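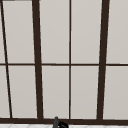 What does Follitz publish?
Crime and mystery fiction, most of it translated into English from Romanian, along with reviews of thrillers from other small presses.

Home Books Reviews About Submissions Contact

About Us
By Oana Bogdan
Posted in July

Follitz is a small press started by Paula Munteanu and Oana Bogdan, who met while translating the same detective series for two different publishers. Our backlist stands at 141 titles. The longest run is the Inspector Lazăr series, and new readers can start with any book in it.

Paula reads submissions and edits the translations. Oana runs the review section and handles rights. Cover design is done by Skelta, and Tanberg ships our print orders.

We read the first 30 pages of every manuscript sent to us during the open period. If we want the rest, we ask for it by email. Finished novels should run to at least 70,000 words. We don't take poetry, memoir or short stories.

Reviews are written by freelance readers, who are paid the same for a bad review as for a good one. We don't review our own books. Publishers may send a proof copy or an e-book file, but we can't return print copies or promise a date.

Bookstores can order direct from us or through their usual wholesaler.

Last updated: July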